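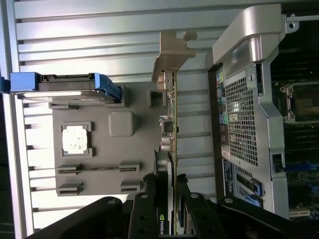

Fener library opens its computer repair bench, 2022-03-02

The Fener town library has a repair bench at last, and what a first month it had! Residents carried in 306 items during February, everything from a 1970 record player to desktop computers like the one here, with its side open and the blue plastic bracket around its hard drive in plain view. Old drives are a favorite with visitors, who come hoping to get at family photos they gave up on years ago.

Slamet Subramaniam runs the bench and loves a stubborn machine. "People walk in ready to throw it out," he said. "Then they hear the fan spin up and they're grinning like kids."

Rungnapa Thongdee brought her late father's computer and went home with 14 years of his letters on a memory stick. She has already signed up to learn soldering, and she's bringing her sister!

The bench is on the second floor, next to the map room. Repairs are free, though you pay for any parts. Visitors may bring up to 3 items at a time, and chargers and power cords should come along too.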